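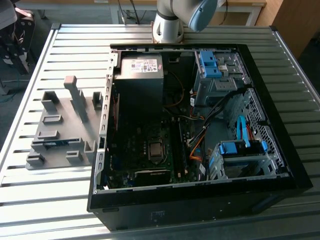

**Open day at Rarkport - anyone else go?**

**saltmarsh_dan**

Went to the Rarkport open day and thought I'd write it up before I forget, as a few people on here were asking. It's the refurbishing place out past the ring road, the one that does up old office desktops. They've been trying out robot arms on the bench work and this was the first time they'd let the public in to watch.

You got a short talk first, then they took us round the benches in groups of 13. The job they were showing was memory. Tower on its side with the panel off, the module waiting in a printed fixture to the left of the case, and the arm mounted behind the table so it reaches over. The idea is that it picks the module out of the fixture and puts it in one of the two slots next to the processor.

I saw three goes at it. Two went in, one it backed off and someone had to reset it. Slower than I expected. Arlo Brannigan gave the talk and was straight about that, to be fair to him. He said a person on the same bench is a lot quicker and will be for a while.

Free parking, tea was 2 quid.

**kestrel_lane**

I was in the afternoon group. Ours managed it every time, but they only ran it twice before we were moved on.

What I didn't get is why they start with memory. I've put hundreds of sticks in and it takes seconds. Taking the dead drives out is the part that wears your hands down.

**OldSolder**

Memory is a sensible place to start. It's a straight push, the slot is always in the same place on a given board, and you know if it's gone in because the clips move. Drives mean caddies, latches and cables, and every maker does it differently.

**kestrel_lane**

The case they had out has blue latches on the drive cage and the lower bay. Squeeze and pull. I'd have thought that was easier for a machine than lining up a memory stick.

**OldSolder**

Squeeze and pull with a SATA cable hanging in front of it. Cables are the problem. They're never in the same place twice and they bend when you touch them.

**saltmarsh_dan**

Somebody in our group asked about cables. Arlo said they don't let the arm near them at the moment. A person unplugs what needs unplugging first and then the case goes to the bench.

**fenwick73**

So a person opens it, a person unplugs it, a person lays it on the table, a person puts the stick in the holder, and then the robot does the last four seconds. I drove 31 miles for that. My lad enjoyed it but I can't say I was impressed.

The printed holder was the best bit for me. Blocks and posts all over it and a tall upright in the middle. I asked what each one was for and the girl on the bench said some are for jobs they haven't got to yet.

**m_tirnetti_fan**

@fenwick73 it was an open day at a refurb shop, not a car factory. I thought it was good that they showed it at the stage it's at. I went to the Fimano one last year and that was a video and a sandwich.

Did anyone get a price? I heard 740 a month for the arm on lease but I don't know if that includes the bench.

**saltmarsh_dan**

740 is what I heard as well, arm only. The bench is their own. Slatted metal top, which I liked the look of - dropped screws would go straight through though.

**OldSolder**

Put a tray under it.

**fenwick73**

@m_tirnetti_fan fair point about Fimano. I still think 740 a month is a lot for something that can't unplug a lead. You'd get a good few hours of a Saturday lad for that.

**kestrel_lane**

You would if you could find one. We've had an advert up at work since September and had one reply.

I do agree with you on the holder though. If the stick has to be set down in just the right spot by hand, you've done most of the job already. I'd want to see it take modules from a tube or a tray before I called it useful.

**innes_workshop**

Bit late, only just seen this. I run the bench at Innes and we went over to have a look in the morning. Two things from our side.

One, ask what happens when the case is a different size. The one on show was a tower and they told us every new model needs the positions taught again. We get a dozen models in a normal week so that rules it out for us at present.

Two, check the board is supported before anything pushes on it. I've seen boards crack at the slot from people leaning on them. They said the arm stops at a set force. I'd like to see that number written down and they've said they'll email it.

**saltmarsh_dan**

Could you post it here when it comes? I didn't think to ask.

**innes_workshop**

Will do. Nothing yet.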